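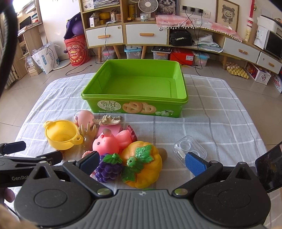

吃完以后的盒子

饼干吃完了，盒子留下来。我在两个国家生活过，在两个国家的厨房里都看见同样的事情，所以想写一写盒子。

我第一次知道“曲奇”这个词，是在一个同学的宿舍。那时候我的中文还很不好，学会了“饼干”，以为已经够用了。同学从柜子上面拿下一个圆的铁盒，说：“你吃不吃曲奇？”我说我不知道曲奇是什么。她打开盖子，里面是一卷白线、一卷黑线、一把小剪刀，还有几根针插在一块布上。她看了一眼，说拿错了，又去拿另一个。两个盒子一模一样，另一个里面才有吃的。

我当时笑了很久，她不明白我为什么笑。我没有办法用中文解释，因为我想到的是我母亲的厨房。我是在Skanerden长大的，一个靠海的小城，冬天很长，下午三点多天就暗了。我母亲的厨房里也有这样的铁盒，里面也是针线。小时候我每次打开它，都希望有一次里面是饼干。我的姐姐也这样希望，我们两个人从来没有商量过，但是都会在大人不在的时候去打开看一看。

后来我跟很多人讲过这件事，有中国的，有别的国家的。大部分人听了一半就开始点头，然后抢着说自己家里的盒子装什么。有人家里装药，有人家里装老照片，有一位邻居的盒子里全部是钥匙，不知道是开什么门的，可是不敢丢。一个人的家里如果有饼干盒，里面多半没有饼干，好像全世界的人偷偷开过一个会，定下了这件事。

我写这篇文章以前，问了编辑，读者会不会觉得题目太小。编辑回答我，她办公桌下面有两个月饼盒，一个放发票，一个放充电线。所以我就写了。

Lundier的铁盒

我母亲的那个盒子是Lundier的。Lundier是Skanerden的饼干厂，在港口的后面，红砖的房子，有一个很高的烟囱。我上小学的时候，如果风从港口吹过来，整个学校都是黄油的味道。老师会把窗户关上，说闻着这个味道没有办法上数学课。

工厂最好的时候有大约400个工人，在我们那里算是很大的工厂。差不多每一家都有亲戚在里面做过工，我的外婆也做过。她不做饼干，她在包装的车间，工作是把一张皱的纸杯放进盒子里，再把饼干一块一块放进纸杯。她说刚开始的一个星期，她每天可以随便吃，工厂不管。过了一个星期，就没有人想吃了。她后来一辈子不喜欢黄油饼干，可是一辈子留着盒子。

Lundier的铁盒有两种大小。小的装300克，平时买；大的装900克，过节的时候送人。大盒子的盖子上画着港口，有帆船、海鸥，还有一个戴帽子的男人站在码头上，背对着我们。每隔几年，工厂会换一次画，但是那个男人一直在，只是帽子的颜色会变。外婆家里有戴蓝帽子的和戴红帽子的，母亲家里是灰帽子。我们家的人说到盒子，从来不说“那个大的”“那个旧的”，只说帽子：剪刀在红帽子里，蜡烛在蓝帽子里。

我有一次问外婆，这个男人在看什么。她说他在等船。我又问船上有什么，她说有糖。我到现在也不知道这是工厂的说法，还是她自己想的。

为什么饼干要放在铁盒里，外婆讲得很清楚。饼干怕两样东西，一样是潮气，一样是碰撞。纸盒两样都挡不住，从前的饼干用纸盒运到山里去，到的时候已经软了，而且碎了一半。铁盒盖紧以后，可以放过整个冬天。价钱当然贵，所以工厂把盒子做得很漂亮，让客人觉得自己买了两样东西。外婆说，有的客人到店里来，不问饼干是什么味道，只问今年是什么画。

我想，后来的事情都是从这里开始的。一个东西做得太结实，也太好看，吃完了里面的，手就不愿意把它扔掉。一开始也许只是先放一放，放在冰箱上面或者窗台上。过了几天，有人要找一个地方放纽扣，就看见了它。

Lundier的工厂后来关门了，红砖的房子还在，一部分改成了图书馆，一部分空着。机器卖掉了。我去年五月回去，在图书馆里借了一本书，坐在靠窗的位置看。按照外婆讲的，包装车间应该就在那一边。我闻了闻，只有地毯的味道。

Rurkeck的旧货市场

从Skanerden坐火车，往南走一个半小时，就是Rurkeck。Rurkeck没有什么风景，不过有一个很大的旧货市场，在一个停电车的棚子里面，下雨也可以去。市场早上七点开门，认真的人六点半就在门口等，拿着手电筒。

我母亲喜欢去那里看盘子，我陪她去过很多次。有一年我发现，卖铁盒的摊子变多了。从前铁盒是摊主用来放零钱的，谁问价钱，摊主会觉得奇怪。现在铁盒擦得很干净，一个一个立起来，背后有小木架，旁边写着价钱。戴灰帽子的男人也在那里。

我跟一个摊主聊了一会儿。他的专门就是食品的盒子，饼干、茶叶、咖啡、糖，还有做汤的粉。他告诉我，看铁盒要先看里面，不要先看外面。外面的画可以补，里面生锈就没有办法了。他又教我看盖子的边，旧的盖子边是卷进去的，手摸上去很圆；晚一点的比较薄，有一点割手。他拿了一个让我摸，又拿了一个让我摸，我觉得没有区别，但是我点了头。

我问他，什么样的盒子最难卖。他说，里面还有东西的。

我以为他的意思是里面还有旧饼干，他说不是，他说的是纽扣、信、孩子的牙齿。老人去世以后，家里的人把盒子整个拿来卖，没有打开，或者打开看了一眼又盖上了。他不能把里面的东西倒掉，觉得不好；也不能连着卖，因为客人打开以后就不买了。他有一个架子专门放这种盒子，在摊子后面，用布盖着。他没有请我看，我也没有问。

那一天我母亲买了两个盘子，我买了一个小铁盒，300克的那种，没有帽子男人，只有一圈花。摊主用报纸包好给我。在火车上我打开报纸，摇了摇，里面有声音。是一颗扣子，卡在盒底的边里，要用指甲才能弄出来。我把它弄出来看了看，深蓝色的，有四个孔，然后放回去了。现在它还在里面。

月饼盒、奶粉罐和别的亲戚

搬到中国以后，我发现中国家庭里的盒子比我们那里丰富得多。我们只有饼干和咖啡，这里还有月饼、茶叶、奶粉、蛋卷、麦乳精、糖果。每一种盒子都有自己合适的用处，好像大家都知道，不用教。

奶粉罐高，口大，适合放米、放豆子。我住过的一栋楼，楼下的奶奶用奶粉罐种葱，在罐底打几个洞，一排放在楼梯的转角。茶叶罐盖得最紧，放花椒和八角，可以放很久味道都不跑。月饼盒扁，适合放纸，户口本、房产证、存折、孩子的奖状，全部可以平放。我的一个房东，签合同的时候从床下面拿出一个月饼盒，上面是嫦娥。她从嫦娥下面拿出合同，签完了再放回嫦娥下面。后来每次交房租，我都会想到嫦娥。

蛋卷的铁桶又是另外一种。它很深，手伸进去，最下面的东西拿不到。我问过几个朋友，他们家的蛋卷桶装什么，得到的回答都比较模糊，“杂物”“一些东西”“不记得了”。我觉得深的盒子有这个特点，东西放进去，就等于交给了时间。

我的中文老师跟我讲过她小时候的麦乳精罐子。那时候糖很少，麦乳精是给病人和老人喝的，她不可以喝，只可以闻。罐子空了以后，她父亲在盖子上切了一条缝，给她存硬币。她存了很久，买了一本字典。这本字典后来教了很多外国人，包括我。我上课的时候看见过它，封面已经用胶带粘了好几层。

我也学会了一个说法，叫“留着有用”。我的语法书里没有这四个字，可是我在每一个家里都听到。它的意思不是很容易翻译。它不说有什么用，也不说什么时候用。我用我的母语跟姐姐解释，她说，我们也有，妈妈每天都说。我想了想，是的，我们的说法长一点，直接翻译过来是“到了那一天，你会高兴它在”。

塑料来了以后

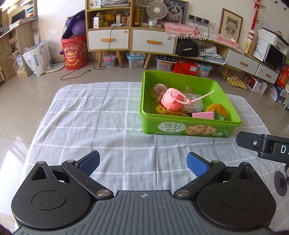 格子桌布上的绿色曲奇盒，盒子正面印着“甄好曲奇”。

铁盒现在还有，不过超市的货架上，塑料的盒子越来越多了。我自己对塑料盒的感情比较复杂，想慢慢地说。

先说它的好处。它轻，不生锈，掉在地上声音小。铁盒掉在地上的声音，住过老房子的人都知道，楼下会上来敲门。塑料盒的颜色也很大胆。铁盒的时代，大家喜欢金色、深红、深蓝，好像每一盒饼干都是从王宫里出来的。现在有粉红，有柠檬黄，有很亮的绿，远远地在架子上就看得见。印在上面的饼干也比从前大，黄油饼干常常做成一个圈，有花纹，在绿色的底上特别明显。

坏处也有。透气和不透气，就看盖子做得好不好。有一些盖子第一次打开很紧，第五次打开就松了，再过一个月，它自己会翘起来。太阳晒得多了，颜色会变淡，边会变脆。还有油。铁盒里的油用热水和一点碱就洗掉了，塑料会把油吃进去，摸上去总有一层，尤其是在盒子的四个角。

我认识一个在小包装厂做设计的朋友，她的厂在城市的北边，给食品公司做盒子。我问她，你们设计的时候，会不会想到客人以后用它来装什么？她说开会的时候会说到，可是没有人写在文件里。文件里写的是堆起来能堆几层、运输的时候会不会裂、一个箱子放得下多少个。她自己会偷偷地想。她说，如果把盒子的角做得圆一点，以后好洗；如果把字印在正面，不印在盖子上，盖子丢了以后盒子还是完整的。

我听了以后回家看我的盒子，很多都没有盖子。我以前没有注意到，盖子总是先不见。铁盒的盖子很少丢，大概是因为盖子上有画，大家舍不得。塑料盒的盖子常常没有画，先拿去垫花盆，后来就找不到了。没有盖子的盒子就变成了另外一种东西，可以放在桌子上，大家的手可以随便伸进去，放水果，放袜子，放遥控器。它从一个藏东西的地方变成了一个摆东西的地方。

我的朋友不太同意我说铁盒比塑料盒好。她说我喜欢铁盒，因为我小时候家里是铁盒；现在的孩子长大以后，会在旧货市场找今天的塑料盒，也会用手指去摸它的边，说现在的做得没有从前好。我觉得她可能是对的。我请她给我讲，将来的摊主应该怎么看塑料盒的年代，她说看底下的三角形标志，看浇口，看字体。她讲得很专业，我记了一页，有几个词回家查了字典，还是不太懂。

还有一个问题，是我姐姐提出来的。她在Skanerden的学校里工作，比较关心环境。她说，留盒子的人总觉得自己很节约，可是如果一个人为了盒子多买了一盒不想吃的饼干，这个账怎么算？我没有回答，因为那个月我刚刚为了盒子买了一盒不想吃的饼干。

小孩子的盒子

每一个有小孩子的家，都有一个放小东西的盒子，大部分原来是装吃的。我没有看见过例外，虽然玩具店里有专门卖的收纳箱，有轮子，有标签，分好几层。大人把收纳箱买回来，用了几天，孩子还是把东西放在饼干盒里。

我的外甥小的时候，有一套玩具的厨房，里面有锅，有勺子，有面包和鱼，有一只可以从中间分开的鸡蛋。这些东西原来有自己的纸箱，纸箱过了一个冬天就坏了，后来全部住在一个装糖的圆盒里。他每天的工作是把盒子倒过来，让东西全部掉在地上，然后做饭。做饭没有很多步骤，主要是把鱼放进锅里，再把鱼拿出来，问我吃不吃。我说吃，他就很满意，然后给我面包，又问我吃不吃。

收拾的时候，盒子的大小就很重要了。太大的盒子，孩子找不到东西；太小的盒子，最后一件总是放不进去，大人和孩子都会生气。我姐姐的看法是，盒子里的东西应该刚刚到边，放完以后孩子能自己把它抱起来，走到柜子那里。饼干盒差不多就是这个大小。我想这也不奇怪，它本来就是为了一个人从店里拿回家而做的。

在我住的小区，下午四点半以后，孩子们都在楼下的空地上玩。有一个小姑娘每天提一个塑料桶下来，桶上印的是海苔。别的孩子的桶是买来的沙滩桶，有小鸭子，有城堡的形状。我听见一个男孩问她为什么用海苔的桶，她说因为海苔她吃完了。这个回答我觉得非常完整，男孩也觉得可以，两个人就一起去挖土了。

孩子还有一个特点，他们相信盒子上的画。大人看见盒子上画着饼干，心里想的是“可能是针线”。孩子看见画着饼干，就认为里面是饼干，打开了没有，会真的难过。一般来说，一个孩子难过过两三次，就不再相信了。我不知道这算不算长大。我自己好像用了比较多的次数，因为我母亲有一年过节的时候，把真的饼干放进了灰帽子的盒子，针线放到别的地方去了。她没有告诉我们。我和姐姐一起打开的，从那以后，我们又相信了好几年。

味道和别的留下来的东西

一个盒子洗了很多次以后，还是有味道。我做过一个很不科学的试验：把家里的盒子都打开，闭上眼睛，让我的丈夫一个一个拿给我闻。茶叶罐最容易，装了三年花椒，打开先是花椒，最后面还有一点茶。月饼盒里是纸的味道，很远的地方有一点莲蓉，也可能是我自己想出来的。Rurkeck买的那个小铁盒，只有铁，还有一点像硬币的味道。

从Skanerden带来的盒子，我闻到了黄油。丈夫说不可能，它装了三十多年的针线，应该是线和机油的味道。他闻了说是机油。我再闻，还是黄油。我们没有争论下去，先去吃饭了。

味道以外，还有声音。铁盒的盖子打开的时候有一个很特别的声音，因为空气进去了，听起来好像它叹了一口气。针线盒的声音更复杂，要先有叹气，后面是剪刀滑到一边，再后面是纽扣。我小时候躺在床上，听见这一串声音，就知道母亲在补我的裤子，也知道她晚一点才会睡。我到了别人的家里，如果听见这个声音，会突然觉得自己很小。

我问过我的中文老师，有没有一个词专门说这种声音。她想了很久，说没有，可以说“咣当”，可是咣当太重了。她说你可以自己造一个。我还没有造出来。

还有一样留下来的是字。我说的不是印刷的字，是后来写上去的。很多人会在盒子上贴一块胶布，写上里面是什么，后来里面换了，胶布没有换。我房东的厨房里有一个罐子，胶布上写“糖”，里面是盐。我第一次帮她做菜，她站在旁边没有提醒我。她后来说，住在这个家里的人都知道糖是盐，她忘记了我不是。她说这句话的时候有一点不好意思，我倒是很高兴。

搬家的时候

要看一个人跟盒子的关系，最好在他搬家的时候去看。搬家公司的人上楼，看见一排空的铁盒和罐子，总会问：“这些还要吗？”问的语气很客气，意思是不要了吧。

我搬过几次家，每次都下决心要少带一些。我们最近一次搬家，丈夫定了一个规则：空的不带，里面有东西的才带。这个规则听起来很有道理。结果前一天晚上，我在每一个空盒子里都放了一点东西，一个放了橡皮筋，一个放了电池，一个放了酒店的小肥皂。他第二天早上看见了，一句话也没有说，帮我用胶带把盖子都贴好了。

搬家的时候，盒子会帮一个大忙，就是放那些最后一天才能收的东西。螺丝、窗帘的钩子、门上的小牌子、遥控器的后盖。这些东西如果放在纸箱里，到了新的家就永远消失了。放在一个颜色很亮的饼干盒里，抱在手上坐车，就不会丢。我的邻居告诉我，她搬家的时候有一个盒子是不交给任何人的，她坐在副驾驶的位置，放在腿上，里面是螺丝刀、卫生纸、一点现金、孩子的水杯，还有一包饼干。我说，那么这个饼干盒里真的有饼干。她想了想，说对，只有那一天。

国际搬家就麻烦一点。我从Skanerden寄东西到中国，用的是Hoekstra，一家做了很久的家庭搬运公司，车子是绿色的，在我们那里很有名。他们有一张很长的表格，每一样东西都要写名字和用途。写到铁盒的时候，我写“铁盒，旧”。柜台的人问我，里面是什么？我说针线。她说那么应该写“缝纫用品”。我说可是盒子比针线重要。她看了看表格，没有这样的格子，最后替我写了“家庭物品，一般”。

运费是按照体积算的，一个空的铁盒和一个满的铁盒价钱一样。所以Hoekstra的人建议我，把所有的空盒子都装满。他们说很多客人在盒子里放袜子。我到了中国，打开箱子，每一个盒子里都是袜子，找齐每一双用了很长时间。

有一次我跟一位朋友讲到这里，她问我，你为什么不在中国买新的盒子呢，便宜得很。我说我也买。她说那就更奇怪了。

关于怎么留，我知道的一点办法

因为要写文章，我向不同的人请教了他们怎么处理盒子，把比较有用的写在下面。我不是专家，有一些办法只在我自己家里试过。

铁盒洗完以后不要只用布擦，边上卷起来的地方会留水，从那里开始生锈。我母亲的办法是面包烤完以后，烤箱关了，还有一点余热，把盒子和盖子分开放进去，门打开一条缝，放到凉为止。有塑料零件的当然不可以。没有烤箱的家庭可以用吹风机，对着边吹一圈。

已经有一点锈的，用切开的土豆沾盐去擦，擦完冲干净，马上弄干。摊主教我的是用很细的钢丝棉，只擦锈的地方，不要碰到画。两种我都试过，土豆比较慢，但是手不疼。有锈的盒子不要再放吃的，放钉子最好。

塑料盒子不要用太热的水。角落里的油，先用干的面粉或者小苏打擦一次，让粉把油带走，然后再用洗洁精，比一上来就洗要省力气。洗不掉的味道，可以把用过的茶叶晒干，放进去盖几天。如果没有盖子，用盘子盖着也行。

想再装食物的，我的原则是原来装什么，以后就装类似的东西。装过饼干的，装饼干、面条、干果，没有问题。热的汤、醋、很油的菜，不要放进去，盒子当初没有准备接受这些。

标签用纸胶带，写铅笔字，换了东西就撕掉重新写。房东的办法我不推荐，虽然我很喜欢她。

关于数量，每个人的看法都不一样。我姐姐说一个柜子一层，满了就停。我的包装设计朋友说，她家里不留，因为工作的时候看得太多，回家想看见平的桌子。中文老师说她没有原则。我现在的规定是，新的来了，旧的要有一个出去，送给邻居也可以，放在楼下长椅上也可以。上次我放了一个月饼盒在长椅上，晚上就没有了，第二天我看见它在门口保安的窗台上，打开着，里面是一把瓜子。

灰帽子

我母亲两年前搬到了小一点的房子，姐姐帮她收拾。搬完以后，她们给我打电话，说灰帽子的大盒子归我，问我要不要把里面的东西清理一下再拿。我说不要清理，请原样给我。

我五月回去的时候拿到了。盖子上的男人已经不太清楚，帽子那里磨掉了一块，露出铁的颜色。里面有线、针、剪刀，还有一条量衣服的软尺，前面一段的数字看不见了，量东西的时候要从十开始。母亲说她一直是从十开始量的，然后减掉十，从来没有量错。还有一个纸包，里面是我们小时候衣服上的商标，她拆下来留着，不知道打算做什么。我问她，她说留着有用。她是用我们的话说的，就是那句比较长的。

盒子的最底下铺着一层皱的纸，我以为是后来放进去的。姐姐拿起来看，说是装饼干的纸杯，压平了，颜色变成了浅棕色，上面有Lundier的字。外婆的手放过的纸杯应该就是这一种，不过是不是她放的，没有办法知道，那时候她可能已经退休了。

我们把纸杯放回去，上面再放剪刀和线。姐姐去烧水，母亲在找她的眼镜，她说有一个扣子松了，趁我还没有把盒子拿走，先缝一下。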